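Bottles and caps: what changes at the collection point in September

The summer is the time when our building produces the most plastic bottles, and this year it is the same. In July we filled 131 bags at the Brondwood collection point, and many of them could be half the size if we all prepared the bottles a little better at home. Several neighbours asked me to write down the rules in one place, so I try to do it in this item.

First the most important question, because I hear it on the stairs every week: cap on or cap off? Until now our notice in the bin room said "caps separately", and there was a small bucket for them under the shelf. From September the bucket goes away. The new collecting company, Flisten, wants the cap to stay on the bottle. A loose cap is small and falls through the sorting machine, and then it is lost for recycling. On the bottle it travels together with the rest and is separated later, at the plant.

So please do it in this order. Empty the bottle completely. Rinse it with a little cold water if there was juice or milk in it; for plain water you do not need to rinse. Press the air out with your hands, or step on it if your shoes allow it, and screw the cap on while the bottle is still pressed. If you close the cap first, you will have a hard fight with the bottle and the bottle will win. The plastic ring under the cap can stay where it is. I know that some of you cut it off with a knife, and I ask you kindly to stop with this. One neighbour has already a plaster on the thumb.

Labels are a different story. Flisten accepts bottles with the label, so you are not obliged to remove anything. If you like to do it, paper labels go to the paper and the thin plastic sleeves go to the same yellow bag as the bottles. My own method is to pull the label off while the kettle is boiling. It takes a few seconds and the bottle is clean and ready for a second life in the kitchen, if I want to keep it.

About this second life I would like to say also something. Before a bottle goes to the bag, it can still be useful. I use the clear ones for watering the plants on the balcony when we go away for a weekend – fill it, make two small holes in the cap with a warm needle, and put it with the neck down in the soil. On the ground floor they cut the bottles in half for growing basil. The parents from the Macapagal entrance collect them for the children's skittles at the yard party, and they still need clear bottles of any size, with caps. You can leave them in the blue crate beside the letter boxes. Please only dry ones, the last time there was a smell.

What does not go in the bag with the bottles:

Bottles from cooking oil, if there is still oil inside. Wipe them or put them in the general waste.
Bottles from paint thinner, drain cleaner and similar. These go to the yard in Pumero, open also in the afternoon.
Glass. I am sorry that I must write it, but we found glass again.
Bottles filled with other rubbish. Cigarette ends are the most common guest.

Full bags should be tied and placed behind the grey door, not in front of it. The door opens to the outside, and twice this summer the person who came for the collection could not get in. If there are no more bags on the hook, you find a new roll in the cupboard by the bicycles, second shelf.

One more practical thing for those who have the deposit bottles from the shop. They must not be pressed, the machine in the shop does not take them flat. Please look for the deposit mark before you step on it. I have a small basket in the hall for these and carry them down when I go for bread.

The new notice for the bin room will hang from the first day of September, in large letters. If something in it is not clear, or if my English is not clear, please write it on the sheet next to the notice and I will correct it.

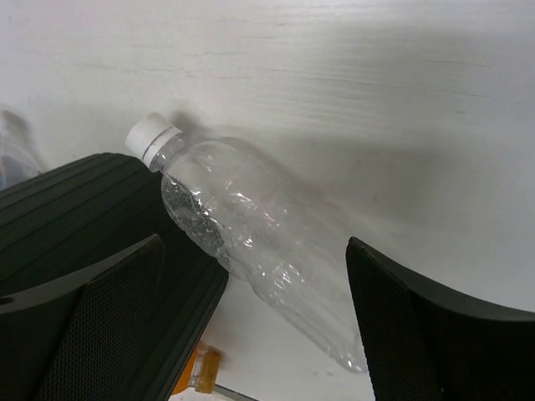

No label, cap screwed on: a clear bottle as it may go in the bag, although this one can be pressed flatter.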